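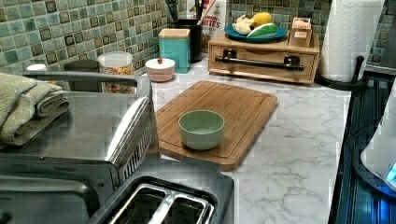 Figure 3. Counter layout for the kitchen trials. The bowl is on the cutting board; the drawer organizer with the teal-blue plate is against the back wall.

4.2 Gripper and camera comparison

The bench results in Section 4.1 were obtained on a bare table with a single object in reach. They say little about how a gripper behaves when the approach is limited by a wall, a handle, or a neighboring container. We therefore repeated the comparison on a kitchen counter, using the layout in Figure 3 as the reference arrangement. Small changes in object position were allowed between runs, and items along the backsplash were treated as obstacles only.

Two grippers were tested. The Dodik gripper has straight parallel fingers and a short stroke. The Shenoy gripper has a longer stroke and fingers that give slightly under side load, at the cost of a thicker profile near the tip. Both were driven by the Jamis controller with the same force limit and the same closing speed. No settings were tuned per object. The arm, the mounting flange, and the payload model were left unchanged except for the gripper mass, which was updated at each swap.

The task set had three parts: lifting a small bowl by its rim, pulling a drawer by its bar handle, and moving light food items between a plate and the board. Each trial began from the same joint position and ended when the object was released or when the controller reported a stop. A trial was scored as a success if the object reached its target area without an operator stepping in. In all, 247 trials were scored. A further 11 were dropped before scoring because the camera stream had stalled, and these are left out of every result reported here. 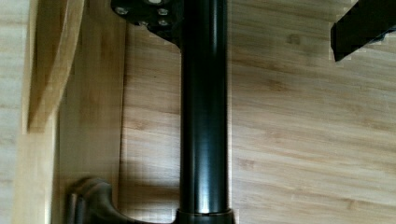 The choice of camera had more effect than we expected. With the overhead view alone, both grippers missed the bar handle in the same way: the fingers closed slightly in front of the bar and slid off when the arm pulled back. The error is mainly one of depth, and it grew with distance from the center of the overhead view. Adding the wrist view removed most of these misses for the Dodik gripper. The gain was smaller for the Shenoy gripper, whose thicker fingers hide the contact point during the last part of the approach.

Tilting the wrist to 45 degrees restored some of that view but brought the gripper body closer to the backsplash. On the drawer this was acceptable. On the plate it led to light contact with the containers behind it, and we went back to a steeper approach for all food items. The bowl was not sensitive to tilt with either gripper — the rim is easy to reach from above, and most failures there came from closing on the rim at a poor angle.

Delay was measured separately. The wrist stream reached the controller roughly 32 milliseconds after the overhead stream, and the two were aligned in software before being passed on. With the alignment turned off, the arm showed a small but visible hunting motion near contact. All results in this section use aligned streams.

4.3 Repeat session

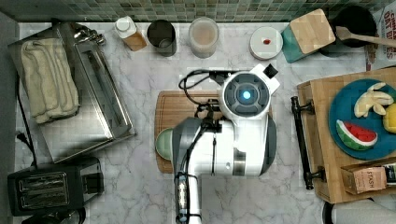 Nallovura, October

The comparison was repeated after the wrist camera bracket had been removed and fitted again, to check how much of the result depended on one calibration. The hand-eye calibration was run once at the start of the session and then left alone. Items on the counter were set out by eye, so object positions differ from the reference layout.

The order of the two grippers did not change. The Dodik gripper remained better on the bar handle and the Shenoy gripper remained better on the rounded food items, where its compliance kept the object from rolling out during closing. Results on the bowl were too close to separate. The main difference from the first session was a small sideways offset in the wrist view, which we traced to the bracket seating against the flange at a slightly different angle. It was corrected by the calibration for slow approaches but could still be seen at full speed.

Cable routing also needed attention. A loop that was slack at the start position could pull tight when the wrist turned fully to the left, and the Jamis controller read the added load as contact. A longer loop fixed this for both grippers. Force thresholds given in the next section apply to the longer loop only.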